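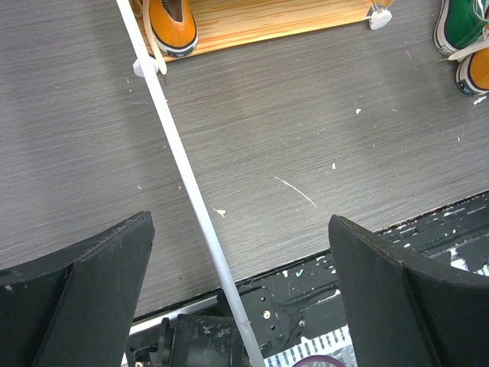 Tomato jam still runny after a full boil

I made the Plarance tomato jam last night with 900 grams of plum tomatoes, sugar, lemon and ginger. Boiled it for 40 minutes and it pours like syrup. Can I cook it again or is the batch lost?
Asabe Ogbonna

You can cook it again. Empty the jars into a wide pan, bring it to a hard boil and stir until a spoonful on a cold saucer wrinkles when you push it. Mine took up to 20 minutes more. Use clean jars and new lids. Did you drain the tomatoes first? The recipe skips that and plum tomatoes hold a lot of juice.
Ifeoma Mohammed

just use it on ice cream, mine never sets either
Lellico227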